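Home Docs Downloads Issues Wiki
Search this repo Go
September 27, 2020, posted by the Stikside maintainer

# stikside-wristcam

Hi! I put this together because I got tired of writing the same wrist camera loader over and over. It reads recordings from our two-arm bench, lines up the camera with the joint readings, and hands you clean little chunks to train on or plot.

## What's in the box

- 266 episodes, each in its own folder
- wrist video at 20 frames per second
- joint angles and gripper commands for both arms
- a one-line task note per episode (some of them are pretty terse, sorry)

I hold out 13 episodes for testing. The list lives in `splits/holdout.txt`, and please leave it alone if you want your numbers to match mine.

## Getting started

Install with `pip install -e .` from the top folder, then run `python check_data.py --root data/`. It prints a line for every folder it can't read. If you pulled the March version, delete your old cache first! The timestamps changed and the loader will happily mix the two.

The planner hookup is called Prendard and it's optional. I only use it for replaying grasps in simulation. Orkbridge is the part that talks to the arms, and you don't need that either unless you have hardware.

## Camera quirks

The wrist turns a lot, so up in the video is often not up in the room. I tried auto-rotating everything using the joint angles and it made my policy worse (the gripper kept swinging around the picture), so the loader leaves frames alone. Pass `rotate=True` if you want to try it yourself.

The other arm also gets into view, and so does whatever is being held. In this one the red piece blocks a good bit of the middle, with the cup and the pastries over on the table side: 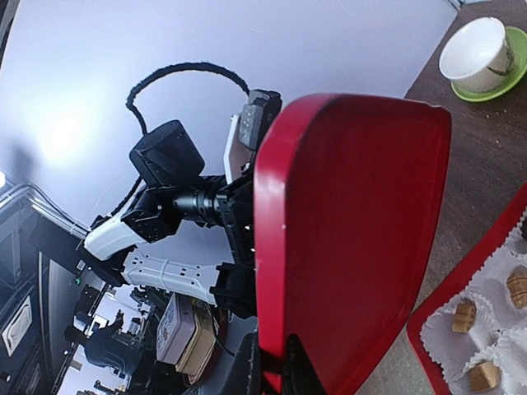 ## Known problems

- Depth is not included. I may add it in the Saavedra branch.
- The exposure jumps when the camera swings past a bright wall.
- Clips shorter than 80 frames get skipped without a warning. Set `min_len` lower to keep them.

Bug reports are very welcome, just paste the output of `check_data.py` along with them.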